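Back-to-school table: what to hand in, and where

The collection for the fall term closes on 31/07/2021, and the sorting tables at the Namier Street hall are filling up. So far 177 families have put their names down for a bag. Last year the final figure was 62, so we are asking for more of nearly everything this time.

Children's backpacks are still the main need. They can be new or used, but please check the zippers and both shoulder straps before you bring one in. Bright ones go first with the younger kids, and anything with a dinosaur on it is claimed within minutes. If a plush toy or a key ring is attached, leave it on. Older students have asked for plain colors, and we have very few of those.

The second need is small containers. Clear jars with lids that fit are useful for crayons, erasers, buttons and counting beads. Shallow clear trays are useful too, and they can be any size that will sit on a school desk. Please wash jars and soak off the labels at home. The sink at the hall is small, and Charmaine Dlamini spent most of one evening last October scraping off glue.
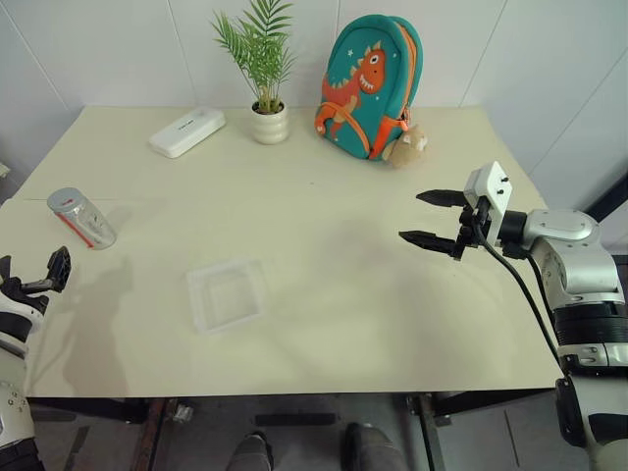
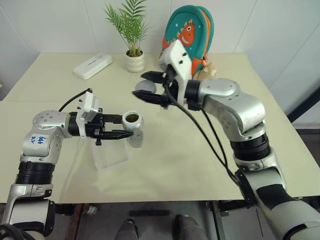

Hard plastic cases with a snap or hinged lid are welcome for pencils and rulers. We can't take glass with chips in the rim, aerosol cans, or food of any kind. Potted plants are a separate matter – several classrooms at Tunitano Elementary would like one for the windowsill, and Helge Strand is keeping the list. Small pots only, please, with the name of the plant on a piece of tape if you know it.

Drop-off is at the side door, between 4 and 7 in the evening. Put backpacks on the left as you come in and containers on the right. If you have a lid without a jar or a jar without a lid, bring it anyway and ask for Antigoni Manolakis, who has a box of odd ones and has matched quite a few.

Money is also fine. We have spent $2,796 on notebooks and pencils, and about $500 is left for glue sticks and scissors. Calimlim Stationery is holding its prices for us until the end of the collection.

Bags will be packed the week after we close. Packers need to be able to stand for two hours, and children over ten can help if an adult comes with them. To sign up, leave your name and phone number with Lefteris Panagiotou at the front desk – he is there most mornings until noon.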